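Clalon tracker loses pose on garment episodes, static mask or not?
Lamosholm Boards > Perception and State Estimation
Thread started May 2025

Razia Bangash wrote:
Hello all. I maintain the pose pipeline for our garment tasks, and I have a problem that I cannot solve by reading the code again. We record with two hand-held grippers, each with its own fisheye camera, and Clalon recovers the trajectory of each one offline from video plus IMU. For kitchen tasks it works well. For clothes on a bed it is much worse: from 3,183 episodes, 391 are rejected by our filter, and almost all of these have the same shape. The track is fine, then the gripper comes down to the fabric, and the position begins to slide although the hand is nearly still.

I use the default static mask, so the gripper body and the fingers are removed before feature extraction. The bed has a printed sheet and the garment is a cable-knit cardigan, so it is not a lack of texture.

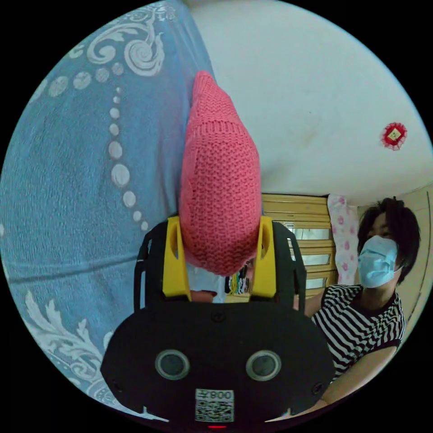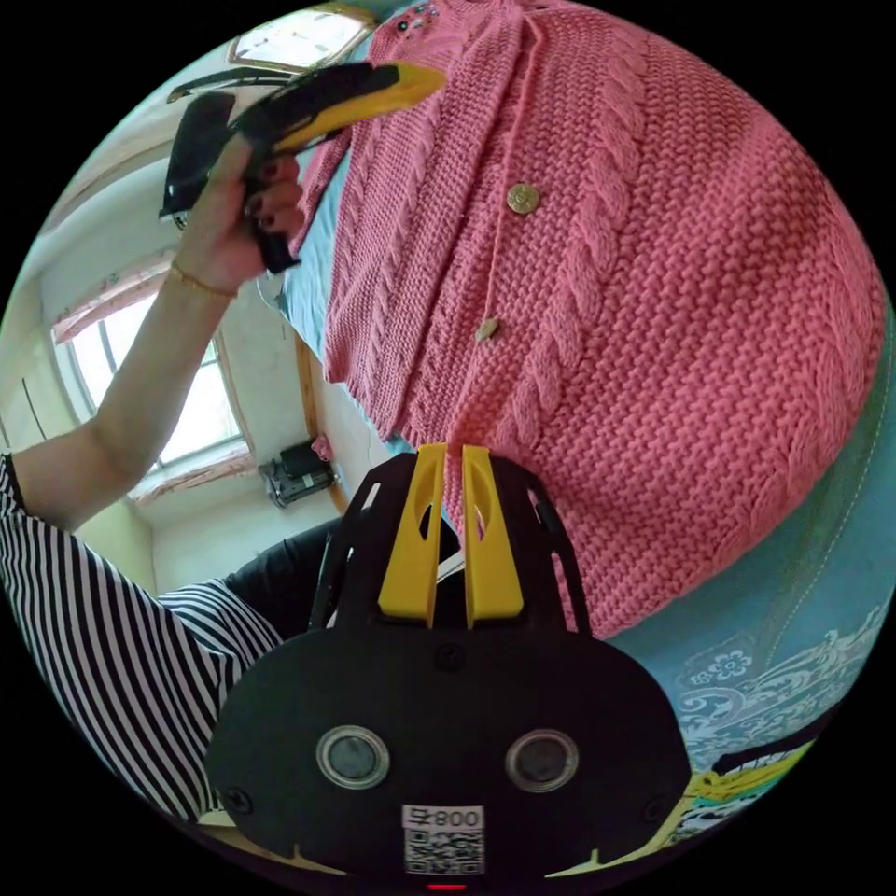
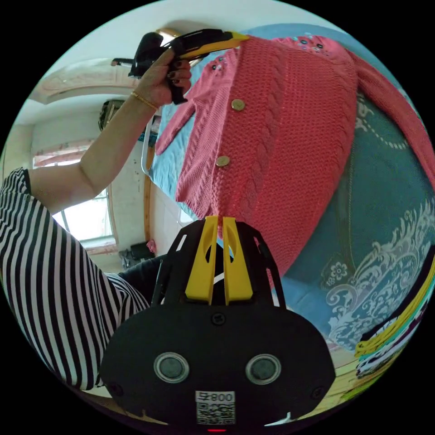 Jannik Eichhorn wrote:
Before you touch the mask, check how your inliers are distributed over depth. A knit gives you plenty of corners, and all of them sit on something that deforms when you pull it. If most of the inliers are on the cardigan, the solver does exactly what you asked and explains the motion of the cloth as motion of the camera. You can plot this from the debug dump in ten minutes.

My guess is that you have more than enough features and the wrong ones win the vote.

Razia Bangash wrote:
Thank you, I did this for a handful of the rejected episodes. You are right about the majority. When the gripper is low, most of the inliers are closer than the length of my forearm, and the few far ones (wall, window edge, furniture) are thrown out as outliers. So the good points are punished for disagreeing with the bad ones.

But I have a second suspicion. The other gripper is often in view, with the hand holding it. It moves and it has strong contrast, black against yellow. My static mask knows only about the gripper that carries the camera.

Daniyal Sandhu wrote:
The second gripper is your whole problem I think. We had the same thing on a bimanual bag-packing task. A moving rigid object with high contrast is worse than cloth, because its points agree WITH EACH OTHER. Cloth points usually disagree a bit so RANSAC gets nervous. A rigid thing looks like a perfectly good world that happens to be moving.

We trained a small segmentation model on hand + gripper, ran it on every frame, dilated the result by a few pixels and fed it as a dynamic mask. Drift mostly went away. Labeling took one person two afternoons.

Jannik Eichhorn wrote:
I don't agree with "whole problem". The other gripper covers a modest part of a fisheye view even when it is close. The bed can cover more than half of it. Mask the hand by all means, it is cheap, but if Razia masks hand and gripper and leaves the garment, the cardigan still wins the vote.

Daniyal Sandhu wrote:
Then mask the garment too.

Jannik Eichhorn wrote:
And then in the frames where the fabric is pressed up next to the camera you have a third of the view left, most of it white wall. I would like to see the covariance you get there.

Bronisława Jabłońska wrote:
May I come in from the side. I work on the IMU part of Clalon, so I am not neutral.

Both of you treat it as a question of which pixels to delete. In the default config the visual residuals have the same weight at every depth, and the inertial term is quite weak, because the defaults were tuned on long walking sequences in which the IMU bias had time to wander. A garment episode is short. The bias hardly moves in that time. You can trust the IMU much more than the defaults do, and then a sheet that slides under the camera has to argue against an accelerometer that says "I am standing still".

Please try this before you train anything:
Set the inertial weight to four times the default.
Turn on the depth-dependent loss (it is off in the stock config).
Set the image to IMU time offset by hand, from a calibration run. Do not let it be estimated online during the contact phase.

The third point is the one which people skip. With a wrong offset, a strong inertial weight will make things worse and you will come back here and say that my advice was bad.

Razia Bangash wrote:
Dear Bronisława, thank you, this is very clear. I have to admit that the offset was estimated online in all our runs. I looked at what it converged to. On the kitchen episodes it is always near 32 ms. On the garment episodes it starts there and then wanders, and in the worst ones it passes 40 ms before the filter rejects the track. I had seen these values in the log before and took them for noise.

I will rerun the rejected set with the offset fixed to the kitchen value, first without any other change, so that we know what each change brings. It will take until tomorrow on our machine.

Wajid Talpur wrote:
following this, we have the same symptom with bed sheets and towels. One question: are your two grippers in one map or in two separate maps aligned afterwards? We do separate maps and align with a tag at the start, and the slide on one side ruins the relative pose even if the other side is perfect. For a bimanual policy the relative pose is what hurts us. I can live with both hands drifting together.

Razia Bangash wrote:
One map. We make a mapping pass of the room first, and both grippers are then localized against it. That is also why I was surprised. I expected that the map would hold them.

Wajid Talpur wrote:
ok but is the bed in the map? if you did the mapping pass with the cardigan and the sheet lying there, those points are saved as landmarks. Then somebody lifts a sleeve and the landmarks are lies.

Razia Bangash wrote:
Yes. The bed is in the map, with everything on it. I have to sit down for a moment.

Jannik Eichhorn wrote:
Good catch, Wajid. In Reston you can open the map and delete the landmarks inside a box. Draw one over the mattress, start a bit below its surface, go up half a meter, save. Keep the bed frame if it falls outside the box, it does not move and it is good structure.

Daniyal Sandhu wrote:
Careful with the Reston box tool. It deletes the landmarks but keeps the keyframes that observed them, and if you relocalize with local mapping switched on they get triangulated again. Switch local mapping off for the episode pass or you will get your cardigan back.

Bronisława Jabłońska wrote:
Daniyal is correct about the keyframes. It is a known issue, and I would call it a bug, although the Reston people call it a design choice.

Razia Bangash wrote:
Results. I ran only the rejected episodes, each change added to the one before, and the filter threshold was not touched.

With the fixed time offset alone, about a quarter of them pass. With the bed landmarks deleted and local mapping off, a little more than half pass. With the inertial weight and the depth-dependent loss, most of them pass, and the ones that remain are of a different kind: the cloth is so near to the lens that almost nothing else is visible, for longer than a few seconds.

I have not tried a dynamic mask on the hand and the second gripper yet. I took the Warraich segmentation weights as a quick test, without training, and they find the hand well, but they miss the gripper when it points away from the camera.

One thing I want to say against my own numbers. "Passes the filter" does not mean "is correct". Our filter looks for jumps and for lost frames, and a slow slide can pass it. So it is possible that some of the episodes which were never rejected are also bad — I have no ground truth in that room.

Jannik Eichhorn wrote:
Then make some. End every episode by putting the gripper back in the dock where it started, and compare the first and last pose. It won't show you the path between, but a slow slide rarely comes back to zero by luck.

Daniyal Sandhu wrote:
+1 for the dock. Also you have two cameras which see each other's gripper a lot of the time. If there is a tag on the body you get a relative pose for free whenever it is readable. We check the two trajectories against it and throw out an episode when the error is over a centimeter.

Still think you should train the mask, by the way. Warraich weights were made on kitchen data, of course they miss your hardware.

Jannik Eichhorn wrote:
Train it for the check, fine. I am still waiting for a case where it fixed the drift and the map was clean to begin with. Did you ever rerun your bag-packing set with the mask off after you rebuilt the map?

Daniyal Sandhu wrote:
No. We changed both in the same week. Point taken but I am not going to redo it for you :)

Bronisława Jabłońska wrote:
Razia, for the remaining ones, where the lens is nearly covered: please look at the bias estimate during that period. If it stays flat, the inertial solution is usable for perhaps two seconds, and you can keep the episode when the contact is shorter than that. If it moves, cut the episode. I would not try to save those, they cost more than a new recording.

Can you also send me one bad sequence, raw video and IMU? We have no deformable scene in our regression tests and I would like to add one before the December release.

Razia Bangash wrote:
Yes, I will ask the person who recorded it if she agrees, because the room and her face are partly visible. If she does, I send you one sequence from each gripper.

For others who find the thread later, the order in which I would do it now: clean map without the bed, local mapping off, fixed time offset, then the weights. The mask I leave open, as Daniyal and Jannik do not agree and I have not measured it.

Wajid Talpur wrote:
Did the map thing on our towel data last night with separate maps. Left side is much better, right side no change at all. Will open a new thread when I know why, the right IMU may simply be mounted loose.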